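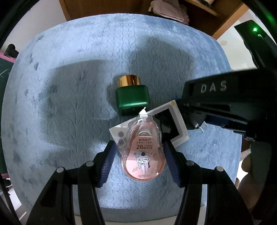 Gumivdale, April

The leaflet promised a working textile mill, a "living heritage experience" and a tearoom. I went with my sister-in-law, who likes curtains, and Jummai Ekwueme, who had the car. It is 40 minutes from Erton if you don't follow the brown signs, which take you round by the reservoir.

Nollano Mill opens its doors twice a year and has been making soft furnishing fabrics, mostly plush and fleece, for longer than I have been alive. I should say that I have been on a good many of these tours. They tend to run to a pattern. You are given a hat, you are shown a loom that isn't switched on, and then you spend the rest of the afternoon in a shop.

We weren't given hats. Otherwise I wasn't far out.

Our guide was a cheerful man from the sales side who had plainly learned the talk that week. He told us the knitting shed could turn out up to 1000 metres of cloth in a shift. I asked how many shifts they ran and he said it varied. I asked what it varied with and he said orders. Of the machines in the shed, two were running while we were there, and very loud they were too. The rest were under dust sheets.

The finishing room was better. This is where the pile gets raised and cropped, and where a plain fleece can be given a raised pattern with a heated roller, so that it passes for a cable knit from across a room. A woman called Mrs Ezeani runs this part and she knew her stuff. She let us stroke a length both ways to see the colour change with the nap, pale one way and deeper the other, and explained that most complaints about "faded patches" are only that. Brush it with your hand and they go. She was less sure about the claim on the label that the pattern survives any number of washes. "Cool wash, and don't iron it," was as far as she would commit herself. I trusted her more for it.

Then came the part about sustainability, delivered in front of a large poster. The mill has cut its water use by a very impressive amount compared with a year that the poster didn't name. Jummai wanted to know if the yarn was recycled. Some of it is. The poster had a leaf on it.

The tearoom was full, so we queued. Scones were fair, tea was stewed, and there was one lavatory for the whole building with a code on the door that the staff kept having to shout out. It was 207 when we were there, should that help anyone.

In the shop the seconds are not the bargain people say. I found the same throw for less on the market at Erton, without the Nollano ribbon on it. My sister-in-law bought three metres of a mossy green anyway and is pleased with it.

Would I go again? For Mrs Ezeani's room, possibly, if you could book it on its own. Parking is free but the lower field was soft, so use the top one by the chapel. The last tour goes at half past three and they do mean it.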